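Hurnside delivery robot, unit 9: bench and simulation notebook
Clellamgate workshop, January

Purpose of entry

To record the state of unit 9 after its return from the Clellamgate route, the work carried out on the front sensor mast and drive wheels, and the checks made in the simulator before the unit is released for pavement running.

Condition on receipt

The unit was received with a fault note from the route office stating that it had stopped repeatedly beside kerbside objects and had required a manual restart on each occasion. The log was copied to the workshop drive before power was removed. The stops fell into two groups. In the first, the planner reported an obstacle to the left where the recorded path was clear. In the second, the unit halted at paving joints and reported a wheel slip.

The outer shell was sound. The front mast could be moved by hand at its base, which it should not be. Two of the four clamp bolts had backed out and the thread lock on them had turned to powder. The left front wheel carried a flat worn into the tyre, and the hub seal on the same side had grit behind the lip.

Work carried out

The mast was removed, the clamp faces were cleaned with solvent and the bolts were replaced with new ones from the Zevier service kit. They were tightened in a cross pattern and marked with paint pen. The mast was then set against the squareness jig. It had been leaning to the left, and this would agree with the first group of stops. The bracket itself is not bent and has been kept in use.

Both front tyres were changed as a pair. The left hub was opened, cleaned and greased, and a new seal fitted. The right hub was inspected only. The wheel encoder lead on the left side had been rubbing on the inner edge of the shell. It has been sleeved and tied back, and colleagues servicing other units of this build are asked to look at the same point.

The battery was cycled once on the Saraç charger and returned 90 per cent of its rated capacity, so no action was taken. The charge contacts were dull and were cleaned with a fibre pen. The cooling fan filter was changed at the same time, although it was not yet due.

Calibration

The camera and range sensor were calibrated together on the bench with the printed board at the near and far stands. The first attempt was rejected. The board had been clipped to its stand slightly bowed, and the residual was plainly worse on one side. The second attempt was accepted and saved under the unit number. The previous file has been renamed and kept, and should not be loaded on this unit again.

A wheel roll test followed on the corridor floor, with the unit sent 20 metres out and back. It returned to the tape mark without visible drift. The slip threshold was left at its standard value for the time being. It is preferred that the tyres be proved first and the setting altered afterwards, if at all – two changes made together would leave the cause of any improvement in doubt.

Simulator checks

The new calibration was loaded into the street model and the unit was run through the kerbside stretch in 30 passes. The surface texture in this model is coarse, and the wide joints between slabs are useful for checking that the ground filter does not report a dark line as a step. The side of the street with the overhanging building is also of value, as the change from sunlight to shade has troubled the exposure control on earlier units.

No false stop was logged at a joint during these passes. One pass ended early when the planner held its position for longer than the allowed time near the hydrant. The clearance reported by the planner was adequate and the unit should have continued. The cause is thought to be the inflation setting around small upright objects, which had been raised for a different route and carried over with the profile. The setting was returned to the standard figure and the pass repeated without a stop.

The exposure control behaved acceptably. There was a short delay in recovery when the unit entered shade, within the limit set for this build. The ground patch colour check, which is meant to ignore stains on the paving, was left switched on throughout.

It should be borne in mind that the simulator does not represent wheel wear or a loose mast. The results above concern the software profile and the calibration file only. The mechanical repair is to be judged on the yard test.

Outstanding

Yard test over the raised joint plates, at walking pace and then at route speed.
Mast bolts to be checked against the paint marks after the yard test and again after the first route shift.
Right hub seal to be ordered and held in stock.
Route office at Clellamgate to be asked which profile was loaded at the last changeover.
Label on the spare calibration board is missing and is to be replaced.

Simulator views, kerbside stretch
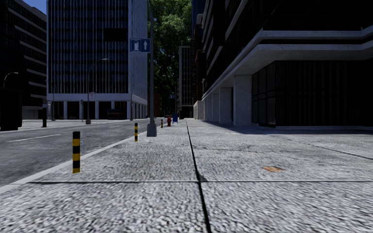
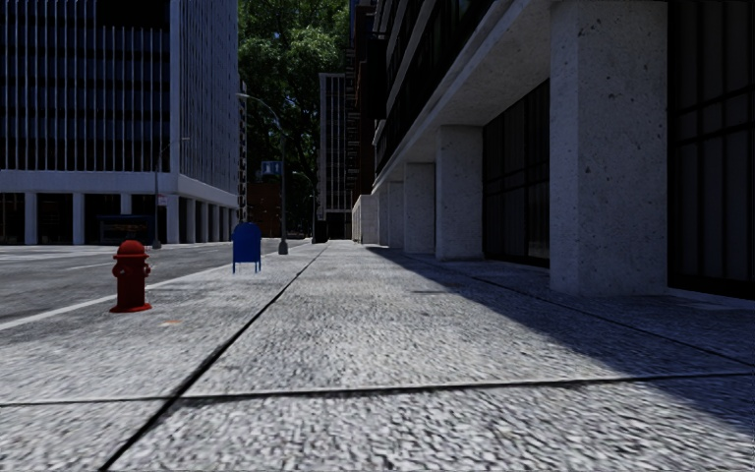
Street model, unit 9 profile checks. Both views show the pavement with the hydrant and the blue mailbox.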